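Tindmont Bench Paper, White, 70 cm Roll
Tindmont / Workroom Supplies / Table Coverings 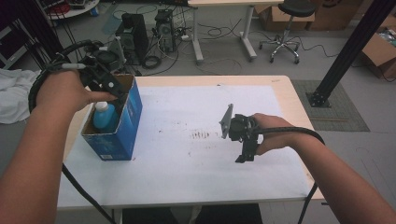
Bench Paper on a light wooden table, with a bottle in its blue carton.

Every table starts out as a nice table. Then someone packs a few orders on it, opens a box with a knife, sets down a leaky bottle, and you own a table with a history. Bench Paper goes between the history and the wood.

It's plain white paper, heavy enough to lie flat after a minute or two of sulking, and wide enough to take a carton, its contents and both your elbows. Tear off a length, smooth it from the middle outward, and tape the corners if you're the kind of person who tapes corners. We are. The sheet shown has picked up a few small reddish-brown marks near the center and some faint specks. The white makes that sort of thing easy to spot, and it's the only color we sell. We tried a gray in July a while back. It hid everything, including two screws and a contact lens.

What people use it for
Mostly packing. Bottles, jars and other things that like to dribble in a box get checked and wrapped on the sheet, and the mess leaves with the paper. The shop at Ornbridge runs a fresh length each morning and writes the day's order numbers along the edge in pencil. Yatziri Maldonado at our Grorkville store cuts gift wrap on it and would like it known that it is not gift wrap. Customers disagree with her every December.

What it won't do
It isn't waterproof. A drip will sit there long enough for you to find a rag; a spilled cup of coffee will not. It won't stop a sharp blade either, so put a cutting mat under the knife. Please don't bake on it.

Details
Width: 70 cm
Color: white, both sides
Finish: uncoated, takes pencil and ballpoint
Core: cardboard, fits the Steinarsdóttir wall holder and the Tindmont bench holder
Sold as: single roll, or case of four
Item number: 133
In stock: 800 rolls

The holders are sold separately, as holders always are. The Steinarsdóttir model has the better tear bar. Ours is cheaper and goes under the tabletop, where you'll bump it with your knee until you learn.

Storing it
Stand the roll on end somewhere dry. Left on a damp floor it goes wavy along one side and stays that way, and we can't take it back in that state, though we've been sent photos of some impressive waves.

Shipping
Single rolls go out in a long carton that fits no mailbox known to us. Cases ship by freight. Orders placed before noon on Thu 2 May leave the same day; after that we're closed for stocktaking until the following Monday, when Villads Riis will have counted everything twice and be answering the phone again.

Need more than 2,000 rolls? Call first. We'd like to sit down.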